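Section 4 - Open day set-up, Dirkolis demo bay

Read before visitors come in. Doors open 10:00, you need the bay ready by half nine.

4.1 Before you start

1. Collect both wrist markers from the Norness cabinet. Left and right are not the same - check the label inside the strap.
2. Charge to full. Low battery = tracking drops out halfway through the talk.
3. Visitor barrier goes 2 metres back from the work area. Tape is already on the floor, use it.
4. Log in to the Tredano console, load profile 802. Not the one from January, that one has the old marker sizes.

Note: if the console asks for a new room scan say no. It takes ages and you wont have time.

4.2 Fitting the markers

1. Gloves first, then markers.
2. Cube sits on the back of the hand. Strap snug, fingers should still close properly.
3. Wait for green on each cube.
4. Hold both hands out in front, count to five, lower them. Console shows two hands. If it shows one, start again from step 2.

Caution: don't pick cubes up by the printed faces. Scratched print reads badly and replacements come from Guimarães - slow.

4.3 Running the floor cleaning demo

1. Presenter talks, demonstrator works. One person can't do both, we tried.
2. Press Record. Wait for the beep.
3. Both hands on the wand, one near the top and one lower down. Keep the cubes facing up where the head camera can see them.

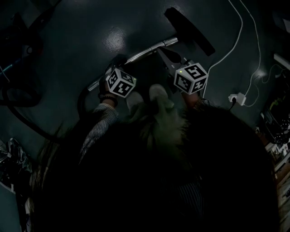
Irja Halonen
Demonstrations lead

4. Slow strokes. Look at the nozzle and your hands, not at the visitors.
5. Keep the nozzle away from cables on the floor. Lift it over, don't push.
6. Stop after 4,000 frames - console counts for you. Press Save, then take questions.

Note: dim lighting is OK for hand tracking, but watch for glare off the floor. Shift your postion a bit if the preview goes white.

Caution: children behind the barrier at all times, even if they ask nicely to have a go.

4.4 Afterwards

1. Markers off, gloves in the wash bag.
2. Copy recordings to the shared drive. Siiri Ruotsalainen has the pasword.
3. Vacuum off at the wall, hose coiled.
4. Sign the sheet by the door - time out as well please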